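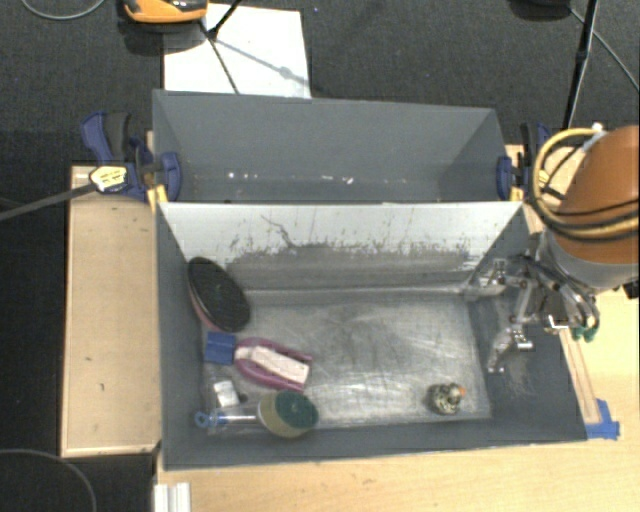 Según Torben Haberkorn, doscientas demostraciones buenas enseñan más que un disco duro lleno de demostraciones cualesquiera, y lo repite tantas veces a lo largo de la tarde que acabo apuntándolo dos veces en la misma página. Rüdiger Kleinschmidt, que lleva la recogida de ejemplos en Prenine, se ríe cuando se lo leo. «Torben tiene razón, pero que no se entere», contesta. «El problema es que al principio no sabes cuáles son las buenas».

Llevan desde octubre con Tratik, un sistema que aprende a coger objetos sueltos de un cajón a partir de ejemplos guiados por una persona. Me esperaba una charla sobre redes neuronales y me encontré hablando de alicates, de estropajos y de lo difícil que es pensar como una mano de metal. ¡Y qué bien me lo pasé!

«Los alicates me encantan», dice Kleinschmidt. «Tienen dos mangos, una punta, un peso que no está donde uno cree... Puedes cogerlos de muchas maneras y casi todas parecen razonables hasta que intentas levantarlos. Un tubo de plástico transparente es otra historia, porque la cámara ve a través de él y tienes que fiarte del tapón». Le pregunto por las piezas planas, como un disco de lija o un estropajo redondo, y abre mucho los ojos. «¡Esas son las mejores! Si están tumbadas, los dedos tienen que buscar el borde. Si están apoyadas contra la pared, de repente hay un hueco por detrás y el agarre es completamente distinto. El mismo objeto, dos problemas».

Cada sesión es de 50 intentos. Quien maneja el brazo elige una pieza, la coge, la suelta en otro punto del cajón y pasa a la siguiente. Después alguien revisa la grabación entera y etiqueta cada intento: limpio, corregido o fallido. Los fallidos no se tiran. «Al principio los borrábamos», reconoce Haberkorn, «y el modelo se quedaba pasmado en cuanto algo le salía torcido. Nunca había visto a nadie recuperarse de un error. Ahora, si se me escapa una pieza, sigo grabando y voy a por ella otra vez».

Los dos discrepan sobre quién debe hacer las demostraciones. Haberkorn prefiere pocas manos y muy entrenadas — él mismo hizo 80 intentos seguidos el día que empezaron con los juguetes pequeños. Kleinschmidt quiere variedad. «Yo entro siempre por el mismo lado, es una manía. Si solo grabo yo, el sistema hereda la manía», explica. Por ahora se turnan, y cada uno deja anotado en la hoja de sesión lo que ha intentado hacer distinto.

También discutieron por las paredes inclinadas. En el primer montaje, que prepararon con la gente de Dustbridge, el cajón era recto y las piezas se quedaban atascadas en las esquinas. «Con la pendiente, muchas resbalan hacia el fondo y vuelven a estar al alcance», cuenta Kleinschmidt. «Muchas, no todas. Hay figuritas que se quedan donde les da la gana».

¿Y lo siguiente? Objetos que se toquen entre sí, responde Haberkorn sin dudar. Amontonados, medio tapados, enganchados unos con otros. Kleinschmidt añade que quiere probar con telas y cuerdas, y su compañero resopla. «Primero los montones», dice. «Las cuerdas, cuando yo esté de vacaciones».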